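Jasitville Evening Courses
Designing Small Parts Boards: Notes for Unit 4
Revised 1/7/20

Read this with the Fluvari catalog open. I'm going to disagree with it more than once.

The catalog says a white base under single-color parts "sorts itself." I doubt it. A white base helps you find the parts, and that is all I'd grant. Telling them apart is a separate job, and color does none of it when every part is the same color.
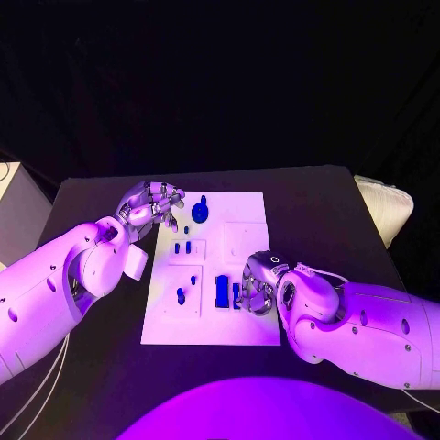

Shape has to carry the load, and it carries it unevenly. A tall part and a flat part are easy. Two short pegs of nearly the same width are where people slow down. Take the blue knob near the top of the board, a rounded disc with a short peg rising from it: you'd know it from across a room. The small blue peg standing by itself just below has much less going for it, and on a busier board I'd expect it to be mixed up with its neighbors.

Wetetis sells a kit of 47 parts and claims 1000 layouts. Count how many of those differ in any way a user would notice. My own list was short.

Lighting is the other thing the catalogs skip. Strong colored light tints a white surface, so check your contrast under the light you'll work in.
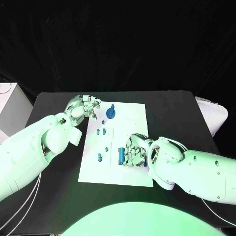

Fig. 2. Blue parts on white, dark tabletop. Round part at top center, small peg below and to the left.

For next time: sketch a layout of eight parts in one color. Mark the pair most likely to be confused, then change one of them without using color. Bring the sketch on paper.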